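Wundotness Community Help > Home and Stationery > Pens and Ink

Ballpoint refills gone scratchy after a couple of years in a drawer, can they be saved?

Posted by Dayana Alvarado, Sep 16, 2019

Hello all, hoping someone here knows pens better than I do. I do all my letters and my household accounts by hand (I know, I know) and back in July I finally cleared out the bureau in the spare room. At the back was a bag of black ballpoint refills I'd bought when the Ochoa shop was closing down, 108 of them, and I was thrilled because I'd completely forgotten I had them!

Trouble is, half the ones I've tried are hopeless. Some write for a line and a half and then go pale. Some only scratch a groove in the paper. One or two are perfect, which is maddening, as they all came out of the same bag. The ink looks fine through the side of the tube, plenty left, no big gaps. I've tried scribbling in circles on the back of an envelope until my wrist ached, and I've tried breathing on the tip, which my mum swore by. I haven't tried heat yet as I'm scared of ending up with ink all over the worktop.

I've started keeping the ones I'm testing in a little plastic box so they don't get muddled with the rest.
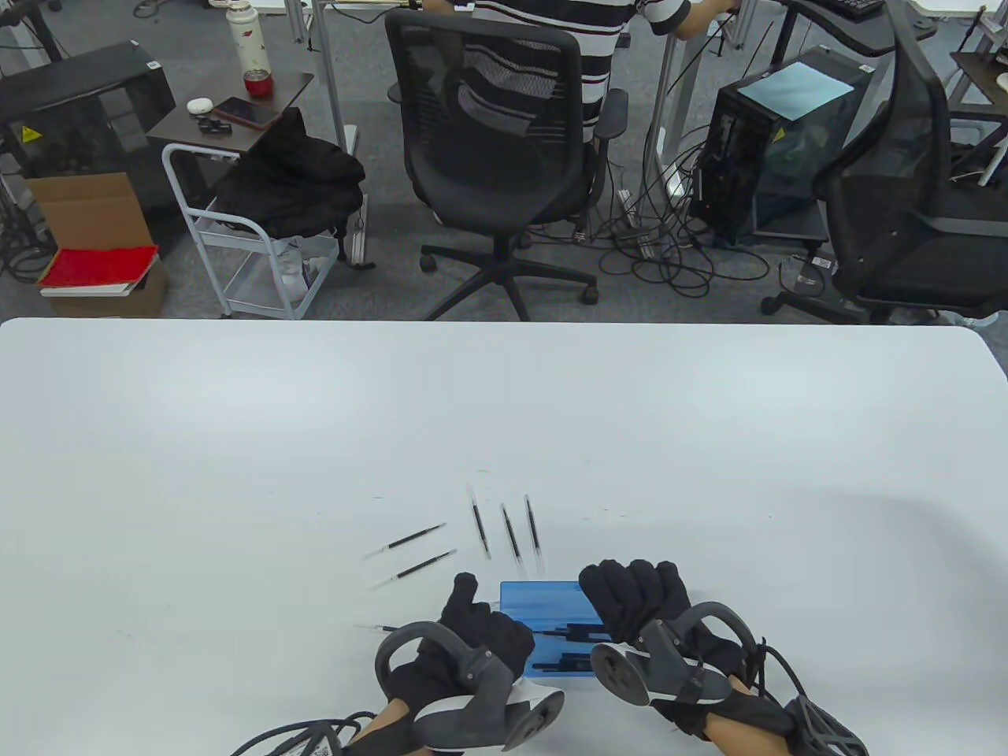

Getsemaní Alvarado reckons I should bin the lot and buy new, and that life's too short to nurse a refill. Well, maybe, but it seems such a waste when the tubes are full. Is there a proper way of getting them going again? And once they're going, how should I store them? Tip up, tip down, flat? I've read all three.

Oh, and they're the plain thin sort, no spring or collar or anything, if that makes a difference.

Melquiades Ayala

Scribble on the sole of your shoe. Rubber grips the ball better than paper does. Always worked for me at school.

Asanka Mollah

The shoe thing does work sometimes, to be fair, but I'd use a clean rubber (the pencil kind) as you'll only pick up grit from a shoe and then the ball is scored for good.

I went through this with a big batch of old refills last winter, so here's what I'd do. First, wipe the tip with a bit of kitchen roll dampened with surgical spirit. There's very often a crust of dried ink round the ball that you can't see without a magnifying glass, and until that's gone you can scribble all day and get nowhere. Leave it a minute, wipe again, then try it on the rubber and after that on soft paper with a few sheets underneath. Shiny envelopes are terrible for this.

If it's still pale, stand the refill tip down in a mug of warm tap water for a few minutes, with the open end well clear of the water. Put it in a small sandwich bag first if you're worried about mess. Warm, please, and don't be tempted by a lighter or a match! I did that once in my student days and the plastic went soft and the whole thing emptied itself on to a borrowed tablecloth. I still get reminded of it at Christmas.

If you can see a bubble sitting just behind the tip, that's a different problem and wiping won't shift it. Tape the refill to the end of a bit of string, tip outwards, and swing it round outdoors, away from the washing. It looks daft but it does push the ink down.

As for storing them, I lay mine flat in a lidded case in a cool drawer, away from the radiator. Tip down is fine too. I wouldn't do tip up for months on end. My own case is one of the Damura ones, but any box that's long enough will do, and an old toothbrush holder is just as good.
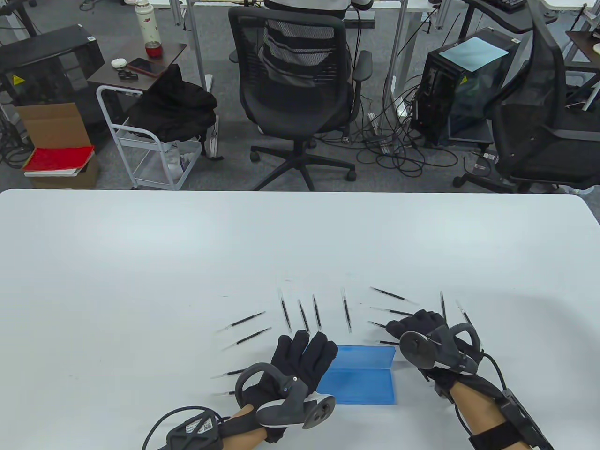

Page 2 of 2

Tonantzin Huerta

Agree with most of what Asanka says, especially the spirit wipe. Only thing I'd add is that the lining of the bag matters less than where the bag was. A bureau against an outside wall gets cold and damp, then warm when the heating comes on, and over a few winters that's hard on ink.

Also, give each one two goes and then let it go. I spent a whole bank holiday on mine and saved plenty, but the stubborn ones always packed up again halfway through a shopping list. Write the date on a bit of masking tape for the good ones and use those first.

Dayana, which paper are you using for the letters? I had no end of skipping on a Kunuvine pad and blamed the pens for weeks before I tried them on something else.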